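Ticket 446: Order confirmation emails going out twice
Opened by: Dorottya Erdős, Manusier shop
Status: Open, waiting on Wostine
Date: September 14, 2023

Hi all, me again! Customers who order from the silk flower pages are getting two confirmation emails. Same order number, same total, the second one lands 12 minutes after the first. Every time. I placed a test order myself with my own card (please somebody refund that) and sure enough, two emails.

What I've tried so far:

Turned the Wostine mail plugin off and on again. No change.

Cleared the mail queue. There were 26 messages stuck in there from the newsletter, which I deleted, and then felt bad about, and then found them again in the archive folder. Still double emails.

Switched to the plain default template in case my fancy one was doing it. Now people get two ugly emails instead of two nice ones, so I switched it back.

Checked the order table. Only one row per order, so at least we're not charging anyone twice. I was sweating about that one!

Update, same afternoon: I got through to Szabó hosting and they say there are two scheduled jobs on our account that both call the send script. One is ours. The other has the old Dekholm shop name on it, so I'm guessing it came along when we moved everything over. They won't delete it for me, and my login can't see it (I get a blank page where the job list should be). Can whoever has the admin password go in and disable the Dekholm one? Don't touch the other one, please, that's the one that works.

Second update: job disabled, thank you! Placed another test order, one email. Hooray. But now the log says the daily limit is set to 1,000 and resets at noon instead of midnight. Is that a Wostine setting or a Szabó setting? I've asked Wostine and I'll leave this open till they answer. I'd like it sorted before the October sale.

Oh, and the confirmation email has a spot for pictures at the bottom, which came through broken in the second copy and fine in the first.

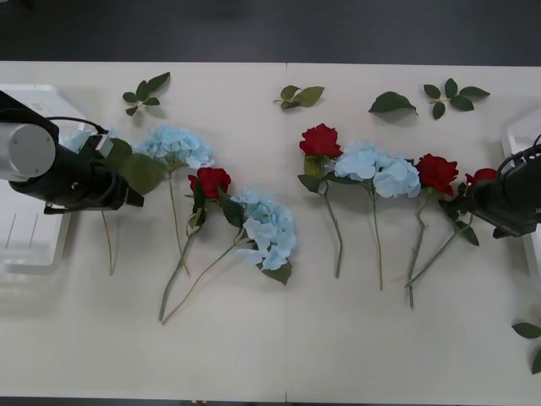
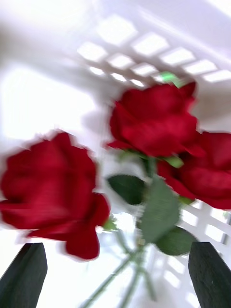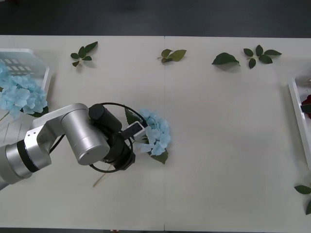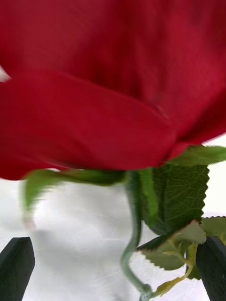 Attachments (4): pictures, first and last ones with roses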